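Flasmont say their second album, Long, is done, and this time there's a month attached: October 2018. Fans who sat through two earlier promises may want to hold off on the champagne.

The duo — singer Shaohua Tian and drummer Fengying Cheng — cut 14 songs and kept 11. Their label, Jevemitz, calls the record "a fearless reinvention." It said much the same of the debut, which sounded a lot like the demos. The one track out so far, "Vitent," has been up since February and is pleasant enough, with a nice brushed snare and a chorus that never quite shows up.

The first vinyl run is 1000 copies, numbered by hand.
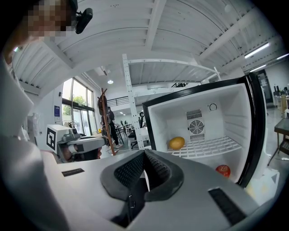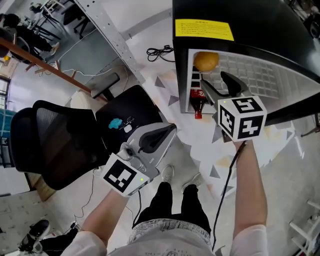 Jevemitz also points to 3481 preorders, without saying how many are for vinyl and how many are free download sign-ups. A tour is "being finalized," according to the label. No cities or rooms have been named, and Tian would only say that the band is rehearsing with a bass player.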